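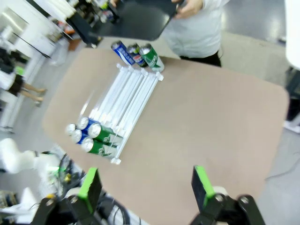 Pelbridge Community Theater Announces Changes to Its Spring Singing Competition

The Pelbridge Community Theater will hold its annual amateur singing competition over three weekends in March. Registration is open to residents of Pelbridge, Penden and the surrounding townships who are 16 or older on the day of the first round. Entry forms may be picked up at the box office or at the Penden Public Library, and must be returned by mail or in person. Forms sent by email will not be accepted this year.

Several changes have been made to the format following comments received after last season. The most significant concerns the scoring. In past years the result of each round was decided by the judges alone, with an audience favorite named separately at the final. Audience votes will now count toward the result in the semifinal and the final, where they will make up one quarter of each singer's total. The opening round will continue to be scored only by the judges.

Voting will be done on paper ballots handed out at the door with each ticket. A ballot must carry the name of one singer only, and must be placed in the box in the lobby before the end of the second intermission. The theater considered a telephone vote and decided against it for the present. Last season's final drew an audience of 179, and the staff is confident that paper ballots can be tallied during the closing number.

The second change is to song selection. Singers in the opening round may choose any song, provided that it runs no longer than four minutes and that a backing track or sheet music is supplied at least one week in advance. In the semifinal, each singer will draw a decade from a sealed envelope at the rehearsal and will have six days to prepare a song first released in that decade. The final will require 2 songs from each finalist: one chosen by the singer, and one chosen by the judges from a list of five that the singer has submitted.

Duets will no longer be entered in the same category as soloists. The theater received a number of letters on this point, most of them in favor of a separate award. Pairs will perform on the second evening and will compete for the Boateng Cup, named for the family whose gift paid for the present stage lighting. Groups of three or more remain outside the rules of the competition, though they are welcome to apply for a place in the summer showcase.

Hanan Dabbas returns as head judge for a fourth season. Ms. Dabbas taught voice in the Penden schools for many years and now directs the chorus at Rarham Hall. She will be joined by two guest judges, who will be introduced from the stage on the opening night. In response to a question raised at the fall members' meeting, the theater can confirm that no judge may score a current private student. Where such a case arises, the remaining judges' marks will be averaged and the judge concerned will leave the table for that performance.

"We would like the comments to be of use to the singer," Ms. Dabbas said. "A person who goes out in the first round has worked as hard as anyone, and should go home with something written down about breath, pitch and the choice of key." Each entrant will therefore receive a comment sheet from every judge. Spoken remarks on stage will be kept to one minute per judge, as the second evening last year ran well past its stated closing time.

The winner of the solo category will receive a prize of $400 and an invitation to perform with the Rarham Hall chorus at its summer concert. The runner-up will receive a season pass for two. There is no cash award for the Boateng Cup in its first year.

Tickets for each evening are $10 and go on sale at the box office on January 17, 2026. Seats are not reserved, with the exception of the front row on the left side, which is held for patrons using wheelchairs and their companions. Members may purchase tickets for all three evenings at once – single-evening tickets at the member rate are not offered for this event. Doors open 45 minutes before the first performance. The side entrance on the parking lot will remain closed during performances while repairs to the steps are completed.

Singers who require an accompanist should say so on the entry form. The house pianist is available for one rehearsal of 20 minutes per entrant at no charge, and further time may be arranged privately. Vocal effects pedals and prerecorded harmonies are not permitted in any round. Singers may accompany themselves on guitar or on the theater's piano, but other instruments need approval before the rehearsal.

The order of performance for the opening round will be drawn the evening before and posted in the lobby. Requests to change places in the order will be considered only for reasons of health or work, and should be made to the box office in writing.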